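2019-12-18

Home at last, shoes off, tea made, and I want to get this down before it all turns to mush in my head. Went to the open day at Irkard. I nearly didn't go! It was raining sideways at lunchtime and I'd already taken my coat off once, but I'd told Mum I would and she'd only have asked.

So, Irkard. It's up past the old bus garage, in the unit where they used to sell carpets. I'd been picturing a great big hall with orange arms swinging car doors about, the sort of thing you see on the news whenever somebody's talking about jobs. It's two floors of a very ordinary building with a kitchenette and a bike rack in the corridor. There was a sign on the door saying the open day started at 2 and I got there a bit after, dripping, and signed a sheet, and a lad gave me a sticker to write my name on. It fell off before I'd reached the stairs. I found it on my sleeve when I got home.

Raed Mansour was doing the talking. He's the one who came to the library in November and gave the evening about machines and housework, which is how I ended up on their mailing list in the first place, and he remembered me (or was kind enough to pretend). He's got one of those voices that makes you feel you've asked something clever when you know you haven't. He said he'd been in the building since before six, and he looked it, poor man, but he was cheerful all afternoon.

The first half was upstairs and was mostly slides. I'll be truthful, diary, I drifted. There was a history bit, starting with a photo of a workshop from 1976 with men in ties standing round something the size of a wardrobe, and I liked that, I like anything with men in ties. Then there were graphs. The woman in front of me was writing everything down in tiny capitals and I got quite absorbed in watching her do that instead. She'd filled over 100 lines by the end, surely, her hand must have been killing her.

What I did take in is that the hard part isn't the arm. I'd always thought it was! I thought you built a good enough arm and off it went. Raed said you can buy a perfectly decent arm out of a catalogue and it'll stand there for the rest of its life doing nothing useful, as it hasn't the first idea how a person picks up a lid. We've got no idea either, if you ask us. Try telling somebody how to take the lid off a tub. I've been trying all the way through supper and I keep saying "well, you just sort of..." and then waving my fingers.

So what they do is show it. They have these hand-held grippers, which are the robot's fingers without the robot, with a camera fixed on, and a person carries one about and does ordinary jobs with it, picking up, putting down, opening, shutting, and all of that gets recorded. Then the recordings are what the machine learns from. They call the whole project Vetham. I asked what it meant and Raed said it was somebody's idea from before his time and he'd stopped asking. Good enough for me.

Downstairs after the break, then, and this was the part I'd come for. They'd set up tables and let us go round in fours, so I was with a retired couple and a very serious boy who must have been about twelve and who knew more than the three of us put together. He corrected me on the word "claw". It's a gripper. I said sorry.

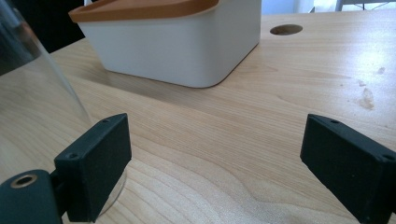 The boy went first, obviously, and he was horribly good at it. Then the husband of the couple, who gripped it like a hedge trimmer and laughed so much he had to put it down. Then me. It's heavier than I'd thought it would be, though not heavy heavy, more like a bag of sugar held out at arm's length, which is fine for a minute and then isn't. And you lose all your cleverness at once. Everything I know about picking things up is in the ends of my fingers and suddenly the ends of my fingers weren't invited. You've only got the two stubby ones to work with, and you have to come at a thing square on, both sides together, or it skids off and you chase it round the table like a pea on a plate.

I said to Raed that I felt as if I was wearing oven gloves and he said most people say boxing gloves, so make of that what you will.

He showed us how he does it. So slow! He gets himself lined up first, stops, then closes, stops again, then lifts. It was like watching somebody carry a full cup upstairs. He said when they started out everyone rushed and the recordings were useless to them, all jerks and swerves, and they had to learn to move as though the thing on the other end was going to copy every twitch. Which it would, I suppose. I thought of teaching Danny to reverse the car and all my own bad habits coming back at me through the windscreen.

The wife of the couple (I never got her name, I wish I had, she was a scream) asked whether it mattered if you made a mess of it, and he said no, a bit of fumbling is useful, so long as you then put it right. They want to see a person miss and have another try. She said in that case she'd be happy to come in every day and they could have forty years of it. He said they'd send a taxi.

I asked my question too, which I'd been saving up since the library. I wanted to know if they really thought one of these would ever be in my kitchen. He didn't give me a sales answer, I'll say that for him. He said a kitchen was about the worst place you could choose. Shiny things, see-through things, things with other things balanced on top, a cupboard that only opens if you lift the door a bit. He said clear plastic was a nuisance in particular, as a camera half sees it and half sees whatever's behind. I thought of my cupboard of tubs and the lids that don't belong to any of them, and felt quite sorry for the poor machine.

He thinks places like care homes and hospital stores will get them first, fetching and sorting, dull jobs. The retired man didn't care for that and said so. He said his mother had been in a home and what she'd wanted was somebody to talk to while they fetched. Raed said yes, he agreed, and he'd like it if the fetching got done by something else so the somebody had time to sit. They went back and forth on that for a while and neither gave in, but it was all very friendly. I've been turning it over since. I think I'm on both sides, which is no use to anyone.

There was a proper arm going at 4, in the end room, behind a rope. Everybody squashed in. They've called it Melix. It had to move a cloth from one tray to another, and it had a long think, and then down it came and pinched the cloth right in the middle and lifted it, and there was a sort of "ohhh" from the whole room as if a toddler had stood up. Then it dropped it on the floor! Huge groan. One of the engineers went bright pink and picked it up and set it going again and the second time it went in the tray, mostly. One corner was hanging out. We clapped like mad. I've never in my life clapped for a cloth.

I noticed that it moved like Raed, by the way. Line up, stop, close, stop, lift. I said so to the boy and he said of course it did, and explained why, at length, and I've lost most of it, but I was rather pleased with myself for spotting it.

Refreshments were from Abou Jaoude, so the day would've been worth it for those alone. Little cheese pastries and the sesame biscuits, and I had more than my share of both and wrapped one in a napkin for the bus. The tiny-capitals woman was next to me in the queue and it turned out she writes up meetings for a living and can't stop herself. She's promised to email me her notes, so I'll have the graphs after all!

Got the early bus back, soaked again, pastry a bit flat. Rang Mum and told her about the cloth and she wanted to know if it did windows. I said not yet.

They do another one in spring and I've put my name on the sheet. I did ask whether they take ordinary people on for the recording, just a few hours, and the lad with the stickers said sometimes they do and he'd pass it on. I don't suppose anything will come of it. But I've just spent ten minutes moving the salt and pepper about with two wooden spoons, very slowly, and I'm getting better at the salt.

Must post the parcel tomorrow. And ring the dentist.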